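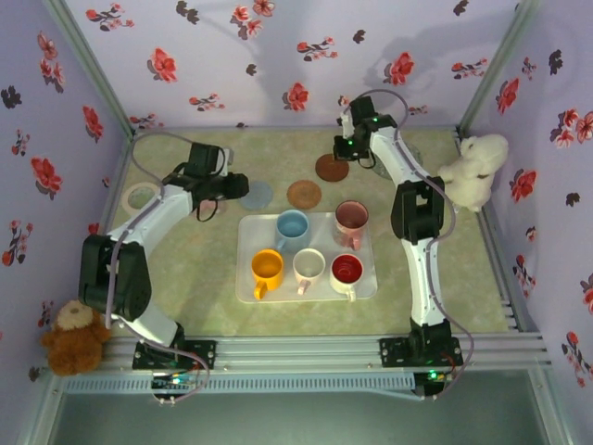
Right, school library thread, as promised to the two of you who asked. I've been doing the lunchtime reading club for Year 2 since Easter and I have thoughts.

First thought - six-year-olds do not care what you planned. I'd picked a lovely quiet book about a lighthouse. We got to page four and then spent the rest of lunch on whether a seagull could eat a whole sandwich in one go.

So now they choose. The rule is that whoever chose last week holds the book up this week, and everyone takes holding the book up VERY seriously. Arms shaking by the end, won't swap.

My own son is in the group, which I thought would be awkward, but he mostly pretends we've never met. Called me "Miss" on Thursday. Called me "Miss" at home as well, by accident, and was furious about it.

Biggest hit so far is a picture book about a bear who runs a post office. We've read it so many times that the spine has gone. A-yeong Ban in the school office mended it with that wide clear tape and it now opens flat on the page with the parcels, every time, whether you want it to or not.

Least popular: anything with a poem in it. I'm not giving up on this. I tried one about soup and got a single laugh, from a child who was looking out of the window.

Someone asked about reluctant readers. I'm no teacher, but mine wouldn't touch a book at bedtime till we started doing it at breakfast instead. A page or two over the toast. Some mornings he reads me the cereal box and I'm counting that.

Also, let them read the same thing again! I used to steer mine towards something new and all I got was sulking. He's on the bear book at home too now, we had to buy our own copy.

Mr Yang (Deok-su, Year 2, patience of a saint) wants the club to carry on through to the end of term in July, and he's found us 100 stickers. They were gone in a week. I found one on my coat in the supermarket.

Next up is a book about a snail who moves house. I haven't read ahead. If the snail dies I'll let you know how that went.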